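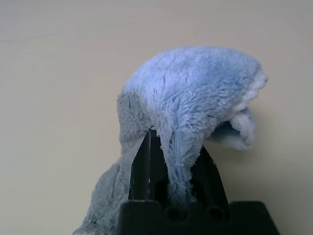 Equipment > Benchtop Automation > Two-Arm Cells > Wevau Wiping Cell

Arms | Grippers | Tables | Consumables | Service | Quotes

Wevau Two-Arm Wiping Cell
Supplied by Purnasell

The Wevau cell is a pair of small arms on a shared table, set up for surface cleaning work: wiping down a bench between jobs, picking up small liquid spills, going over a counter on a schedule. It ships as a kit for labs, test kitchens and training rooms that want to try automated wiping before paying for a full line installation.

Each arm carries a two-finger parallel gripper and a wrist camera. The fingers are flat-faced and black, and they come off with a hex key. Most buyers run one arm as the wiping arm and keep the other free to hold the cloth, move items off the surface, or give a second view of the spill.

What is in the kit

Two arms with grippers and wrist cameras
One controller and one power supply per arm
Clamp mounts for tabletops up to 68 mm thick
Cable set, including two long leads for the wrist cameras
A starter pack of 16 microfiber cloths
Setup guide and one remote training session

The table is not included. You can use your own if it is level and does not rock. Pale, matte surfaces work best with the cameras, and glossy ones will need some changes to your lighting. Purnasell sells the Requena table separately, already drilled for the mounts.

Choosing cloths

Budget for more cloths than you think you need. Plush microfiber with a deep pile is easy for the fingers to pinch and takes up liquid well, but it sheds. Lint collects on the fingers and around the holes on the gripper body, so plan on a brush-down at the end of each shift. Low-pile cloths shed less and are harder to pick up from a flat table – the fingers tend to slide over them.

Color matters too. A light blue cloth shows up clearly against an off-white table. A white cloth on the same table is hard for the camera to find, and we don't recommend it.
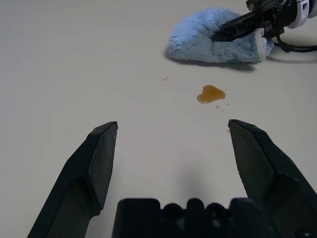
For acceptance testing, use a liquid with some color in it. Cold tea or watered-down soy sauce is fine. Clear water is a poor first test, as neither the cameras nor the person checking the result can see what was missed. Put down one small puddle, run the wipe, then look for drops outside the main spill and for faint stains. Those leftovers are where most of your tuning time will go. A single straight pass usually misses them, and a second pass at an angle adds a few seconds to the cycle.

Cable routing should be settled before the first run. The lead from each wrist needs enough slack for the full reach of the arm, but a loose loop on the table can end up under the cloth. Clips are in the cable set.

Planning your budget

The kit price covers the hardware and the training session. Allow separately for:

Table, if you don't have one
Replacement cloths and laundering
Spare finger sets (we suggest two per arm in the first year)
Staff time for setup, roughly 17 hours for a team new to the arms
Guarding or a light curtain, depending on your site rules

The cell is not rated for solvents, bleach or hot liquids. The grippers will stand a splash on the fingers, but the body should be kept dry. Sites that need washdown should look at the Siltunness sealed arm, which takes the same mounts and costs a good deal more.

Lead time and orders

Current lead time is 4 weeks from deposit. Cloths and finger sets ship from stock, and orders received by noon on Wednesday go out the same week. A single-arm version is available on request, without the second controller. It can be upgraded later, though buying both arms together works out cheaper.

Share | Save | 17 saves | 4 comments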